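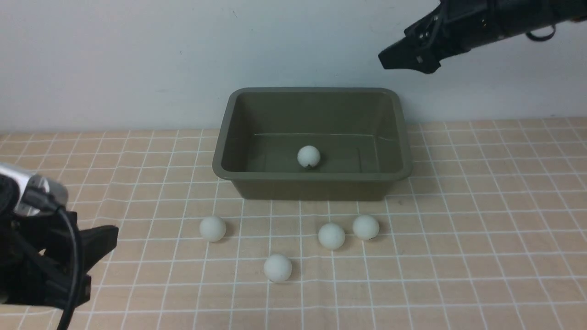
green tub, five white balls

Raffle at the Brindham hall, how do you draw yours?
dace_v, 22/01/2018
We had 128 tickets last time and half were still folded together at the bottom. People moaned. Thinking numbered balls insted. Anyone done it?

virgilio_p
Balls are fine but get a deep bag. Anything shallow and folk can see the numbers.

Līga Laur
Disagree. Tickets are cheaper and everyone knows how they work. Just fold them once, not 2 or 3 times, and stir properly.

eb_akolgo
Did balls at Skukano for a year. Over 900 tickets sold at the summer one, who is writing 900 balls?? Balls for small nights, tickets for big.

dace_v
Fair point. Ours never gets near that. Tub's going on the side table by the wall, cloth's already down.

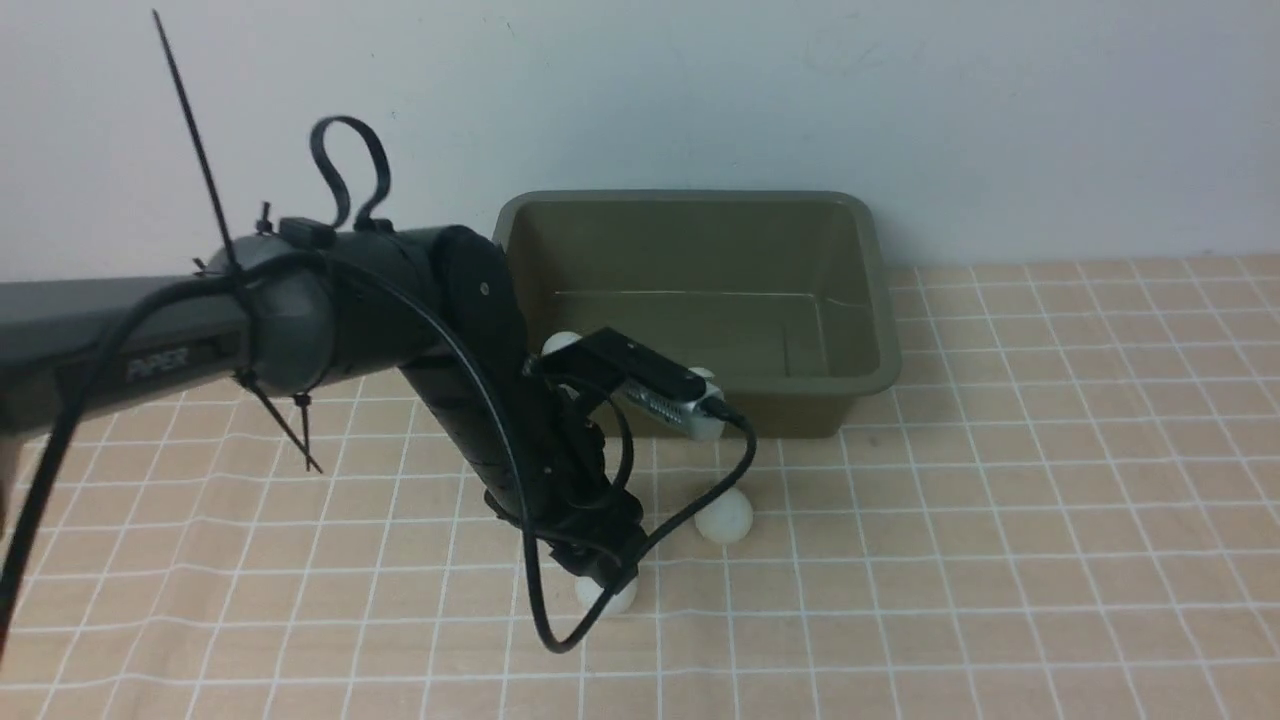
Re: Raffle at the Brindham hall
Līga Laur
Still say tickets. Who washes the ink off after?

ieva_t
Pencil numbers on stickers, peel them off. Took me one evening with the telly on.

virgilio_p
Stickers make them stick togther. Use a marker.

dace_v
Going with marker. Will shout if it's a disaster.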